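Brindatel Stone Chip Film, Hood and Fender Kit
Item 2671
Sold by the kit. Ships from Cullport.

Clear film is one of those products where the claims got ahead of the stuff in the box a long time ago. We sell it, we think it's worth having on some cars, and we turn down a fair number of people who ask for it after reading that it makes paint bulletproof. Please read the page before you order. Returns on opened film are a headache for both of us.

What's in the kit

One hood panel, cut to your model or supplied as a plain sheet
Two front fender pieces
Two mirror caps
Squeegee, spray bottle, slip solution concentrate
A strip of scrap film to practice on

There is no knife in the kit. We used to include one and too many people cut film on the car with it, straight through the clear coat. If your pattern needs trimming, trim it on the bench or pay somebody who does this all week.

What it does

It takes the hit from small gravel and road sand, and it keeps bug acids off the paint long enough for you to wash them away. Light swirl marks in the top layer will fade when the hood gets warm. Deep scratches won't. The maker calls this "self-healing," a phrase we've left off the listing title on purpose.

What it doesn't do

It will not stop a rock thrown up by a dump truck at highway speed. It may keep the rock from reaching metal, and you'll still have a dent and a hole in the film. It won't hide chips you already have. Trapped under a clear layer, old chips look worse to most people, and a few customers have told us they wish they'd touched up first. Touch up first.

It also isn't a substitute for wax on the rest of the car, whatever the sticker on the tube says.

Do you need it?

Maybe not. If you drive in town, park in a garage and plan to sell in a couple of years, the money is better spent on tires. The cars that come to us with really sandblasted front ends have nearly all spent their lives on two-lane county roads, behind other people's trucks, or on anything that gets gritted in winter. The old Torkuvdale road is the one our local customers complain about most, and a season of it will tell you more than any lab chart.

Clean, dry pavement in good weather is much easier on paint, and if most of your miles are like that, a decent wax and a touch-up pen may be all you want.

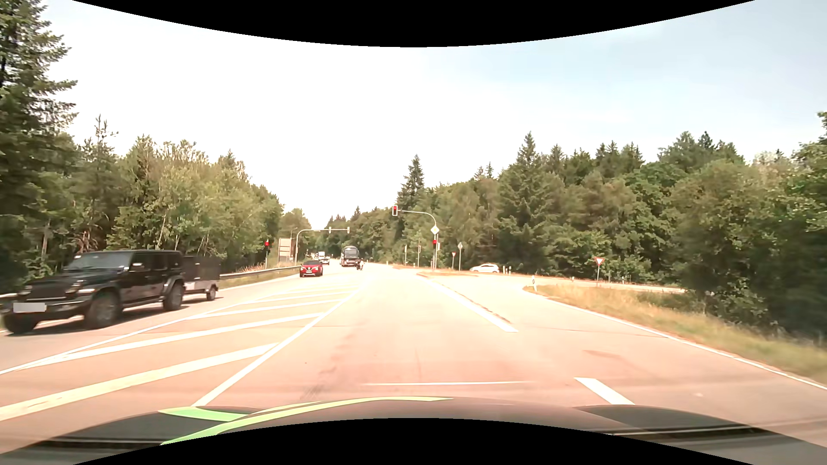 Sunny day, paved road, green hood stripe. A hood with graphics needs extra planning (see below).

Hoods with stripes, decals and raised sections

Brindatel says the film goes over "any sound factory finish." We'd be more careful. Film laid over a vinyl stripe bridges the edge of the vinyl and leaves a thin line of air all the way along it. Over months that line collects dirt and turns gray. You can run the film over painted stripes that have been clear coated flat, and you can run it over thin printed vinyl if you work the edge hard with a heat gun set low. Thick vinyl, no. Cut the film to meet the stripe, or leave that part of the hood bare.

Film will also come off again one day, and it can take the stripe with it. That is true of every brand of film we've stocked, including the ones that swear otherwise.

Raised sections and scoops are the other trouble spot. The film stretches, but a stretched corner wants to go back where it came from. Expect to use relief cuts. If your hood has sharp creases, order the pre-cut pattern and not the plain sheet.

Matte paint: this film is gloss. It will make a matte hood shiny. We get asked every month.

About the warranty

The maker's paperwork covers yellowing, cracking and bubbling. It does not cover lifting edges, and lifting edges are the complaint we hear most. It also asks for proof that the car was washed to their schedule, which strikes us as a handy thing for them to ask for. Keep your receipts if you like that sort of thing. We'd treat the warranty as a nice extra and judge the film by how it goes on.

For our part, we'll replace any kit that arrives creased or with dried adhesive, as long as you tell us within 30 days and haven't peeled the liner.

Fitting notes

Wash the car twice, then clay the hood. Dust under the film is there until the film comes off, so a closed garage with a damp floor beats a driveway. Mix the slip solution weaker than the bottle says. At full strength the film slides for ages and the edges refuse to grab.

Start from the center and push out. Lift and re-wet if you see a crease forming, and don't try to press it flat. Small water pockets clear up by themselves in warm weather and take much longer in October. Larger ones need a squeegee.

Leave the car parked overnight and skip the car wash for two weeks. No pressure washers near the edges after that, either.

Compared with the others we carry

Hứa makes a thicker film that handles gravel better and goes over curves worse. It costs more, and on a flat, boxy hood we think it earns the difference. On anything rounded, the Brindatel is less of a fight. The spray-on coatings in the same section of the shop are a different product. They make washing easier and do close to nothing against stones, in spite of the pebbles on the label.

Customer comment

"Put this on a wagon that already had 43 chips in the hood (I counted, I was annoyed). Filled them first like the page says. Took me two tries on the driver's side fender and I had to buy a second piece. Looks fine from a few feet. Up close you can find the edge if you go looking. Still think the price is cheeky for what is basically a sticker." – Natália Beneš

Replacement fender pieces are sold singly, left or right. Say which when you order. Left means the driver's side on US cars.

Ordering

Give us the year, model and trim, and tell us if the hood has been replaced or resprayed. Fresh paint has to cure before film goes on it, and body shops disagree about how long, so ask yours and add a bit. Pre-cut kits are made to order and can't be canceled after cutting starts. Plain sheets usually go out the next working day.

Page last checked Mar 24, 2021. Prices are on the order form.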